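Atinga Service Desk – Equipment Support
Ticket 178
Site: Brestthorpe, household task cell
Equipment: Two-arm unit with multi-fingered hands
Opened by: Araba Antwi
Assigned to: Shahzad Kazmi
Priority: Normal
Status: Closed, with one item carried over

Summary of fault
Left hand stops short of the footwear on the upper shelf of the rack and closes on air. The arm then reports a completed grasp and carries on to the next step. The right hand is not affected. The operator has been stopping the cell by hand each time.

Initial report (Araba Antwi)
The fault was first noticed on Friday during the morning run. The left arm approached the upper shelf in the usual manner, but the fingers closed before they had reached the heel of the slipper. The run was stopped and restarted from the home position, with the same result. The lower shelf was then tried and the slides were picked up without difficulty. The operator's log shows no collision, no emergency stop and no change to the program since the previous service visit in April. The rack was moved for carpet cleaning earlier in the week and put back by the cleaning contractor. It is not known whether it was put back on its floor marks.

The site requests advice on whether the cell may continue to be used for lower shelf work while the fault is open.

Response 1 (Shahzad Kazmi)
Lower shelf work may continue under supervision, at reduced speed. Upper shelf work should be suspended for the left arm only.

Please carry out the following and report back in this ticket:
Confirm that the feet of the rack are on the floor marks.
Confirm that the shelf screws are tight and that the upper shelf does not rock when pressed at each corner.
Power down, reseat the connector at the left wrist, and power up again.
Run the finger check from the maintenance menu and send the result for each finger.

The arms must be parked and the drive power off before anyone reaches into the rack.

Site update (Araba Antwi)
The rack was found to be off its marks at one foot. It has been put back. The shelf screws are tight and the shelf does not rock. The wrist connector was reseated. It was seated properly to begin with, as far as could be judged.

Finger check: all fingers passed on the right hand. On the left hand, the index finger passed on the first attempt and failed on the second. The message was "closed position not reached, code 61." The check was run again with the same message.

With the rack back on its marks, the left hand now gets closer to the slipper but still closes early. Moving the rack has therefore accounted for part of the error only.

Response 2 (Shahzad Kazmi)
Thank you for the clear report. Code 61 on this type of hand is raised when the position sensor in the finger and the motor count do not agree. The usual causes are a loose tendon, a slipped sensor, or a calibration file that belongs to a different hand. Please send the serial label of the left hand and the name of the calibration file now loaded.

Site update (Araba Antwi)
Serial label and file name have been sent under separate cover. The file loaded is the one for the hand that was removed in April.

Response 3 (Shahzad Kazmi)
This is confirmed at our end. The left hand was exchanged during the April visit and the calibration file was not changed with it. The visit sheet shows the step as signed off, and the matter has been passed to Sioned Lewis for review with the field team. The omission was ours, and the site is not at fault.

The small difference between the two files did not prevent the hand from picking up the slides. The slippers call for a narrower approach at the heel, and the difference was enough to trigger the early close.

Corrective work
The correct file was loaded remotely at 2:15 p.m., with Araba Antwi present at the cell. The following was then done on site:
Old file moved to the archive folder and renamed so that it cannot be loaded by mistake.
Finger check run on both hands. All fingers passed on 2 consecutive attempts.
Tendon tension on the left index finger measured and found to be within limits. No adjustment made.
Closing delay on the left hand returned to 170 milliseconds. It had been shortened on site as a trial while the fault was being looked into – please do not change this value without a ticket.
Upper shelf approach taught again, with the slippers set side by side on the right half of the shelf and their open toes toward the back.
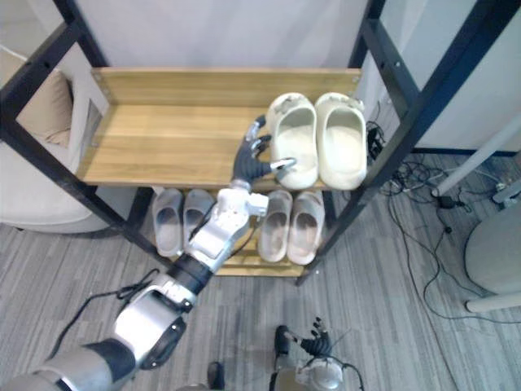
Rizal Mangundap asked that the ticket stay open until the early close had been tested with the rack deliberately set off its marks, as the Lasmont site had seen the same code return after a rack was bumped.

Response 4 (Shahzad Kazmi)
The request is reasonable and the test has been added. The rack should be moved by one finger width to either side and the upper shelf approach run at reduced speed in each position. If the hand closes early, it should stop and report a missed grasp. It should not report a completed one.

Site update (Araba Antwi)
Test carried out as instructed. With the rack moved to the left, the slipper was picked up. With the rack moved to the right, the hand missed and the unit stopped with a missed grasp message. No code 61 in either position. The rack was returned to its marks and the approach was run once more at normal speed, without fault.

Closing note (Shahzad Kazmi)
Upper shelf work is released for both arms. The site is asked to renew the floor marks with the wide tape supplied in the service kit, and to check them after any cleaning of the room.

Carried over: a check that the calibration file matches the serial label at power-up. Nii Baidoo is preparing this for the next software release, and it will be tried at Heltley before it is sent to other sites. Until then, the serial label and file name are to be compared by eye after every hand exchange and both entered on the visit sheet.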